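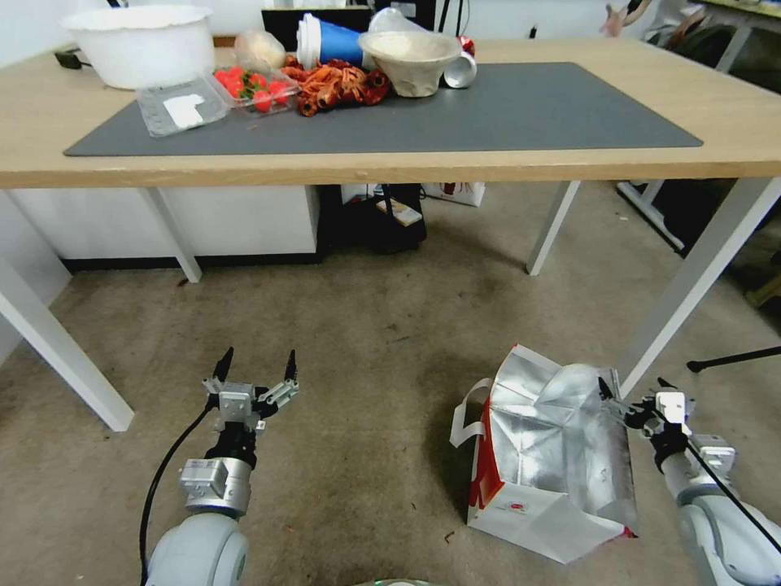

Home | Guides | Manipulation | Safety notes | Archive

Working rules for two-arm clear-up tasks with food packaging

By Lucie Simard
April

This page sets out the rules we follow when a two-arm mobile robot is used to clear a table of mixed food items into an insulated carrier bag. It is written for operators who can already start the robot, home both arms and use the stop button. It does not cover driving between rooms. The rules were first drawn up for the Melnyk bench and have since been taken over by the Canel and Banari sites with small changes, noted where they apply.

1. Before the arms are powered

Walk the floor first. Carpet hides screws, cable ties and food debris, and all three end up in the wheels. Pick up anything loose inside the reach of either arm. Worn or stained carpet may stay, but a lifted edge must be taped down flat.

Next, check the space under the table. Bins, carts and cartons stored there are permitted as long as they sit behind the front legs. Anything forward of the legs counts as an obstacle and must be moved or entered in the obstacle list. The same applies to tripod legs and stands at the sides, which are easy to miss from the operator's position and should be looked for on foot.

Check both wrist cables. Each cable should follow its arm with enough slack for a full turn of the wrist in either direction. Turn each wrist by hand through its range with the power off. If a cable tightens at any point, refit it before going on.

Mains leads and plugs on the tabletop are to be unplugged at the wall or moved out of reach. At Banari the lead must also be coiled.

2. Laying out the items

Place items so that each can be reached without passing the gripper over an open container. Tall light items, such as paper cups, go at the back. A cup lying on its side is an allowed start position and should be recorded as such.

Soft fruit stays in its own closed tub. Bread stays wrapped. Loose dry food may be placed directly on a desk mat, but it is then treated as a single item, to be moved by hand at the end of the run. We stopped asking the arms to gather loose food after a long afternoon at Canel and I do not propose to start again.

Bowls with food in them are moved level or not at all. If a bag or film is lying over a bowl, decide before the run whether it counts as a lid or as rubbish, and write that down. Two operators will otherwise give two answers.

3. Placing the bag

The bag goes on the floor in front of the robot, inside the overlap of the two arms. Fold the handles outwards. A strap handle standing up in a loop will catch a fingertip sooner or later, so note the position of every loop before the first approach.

Foil lining reflects light and gives poor depth readings. Do not rely on the measured height of the opening. Set the approach height by hand with an open gripper, then save it under the run number.

4. Gripping the bag

Use one arm to hold and the other to load. The holding arm takes the edge of the bag and does not let go until the loading arm is clear. The loading arm waits with its fingers open, away from the bag, while the hold is being made.

Close the holding gripper in two stages. The first stage touches the material; the second applies the holding force. Between the two, look at the foil. If it has bunched between the fingertips, open, back off and repeat. A grip on foil alone is a failed grip, even if it appears to hold, as the lining can part from the outer layer.

Do not drag the bag by one arm across carpet. Reposition it by hand with both arms stopped.

5. Loading order

Heavy and rigid items first, then closed tubs, then wrapped bread, then empty trays and cups. An empty clamshell tray is rigid enough to grip by its edge but will spring open if squeezed across the middle. Liquids are excluded from this procedure altogether.

6. Stopping and recording

Stop the run if a person enters the marked area, if a cable touches an item, or if the bag tips. Record the reason in plain words. "Error" is not a reason.

Our shared log at present holds 628 runs. Of these, 179 were stopped by the operator and 27 of the stops were put down to the bag handle. The handle rule in section 3 was added on the strength of that last figure.

After the run, park both arms with the grippers open and wipe the fingertips. Oil from chilli snacks softens some rubber pads, and the Starar pads in particular should be checked for swelling before reuse.

Comments

Gilmar Siqueira
Section 4: do you have a figure for the second-stage force? We use the same value for foil bags and plain fabric and I suspect it is too high for the foil.

Lucie Simard
No single figure. It depends on the pads. Start low, lift the edge slightly, and raise the force until it stops slipping.

benchtop_m
We park with the grippers closed to keep the fingertips from snagging on trolleys. Is open required?

Lucie Simard
Open on our benches, so that the pads can dry. Closed is acceptable if you wipe and dry them first.

tk
Section 2 should say what to do when a paper cup rolls during the run.

Lucie Simard
Leave it if it stays on the table. If it falls, stop both arms and then pick it up. I will add a line.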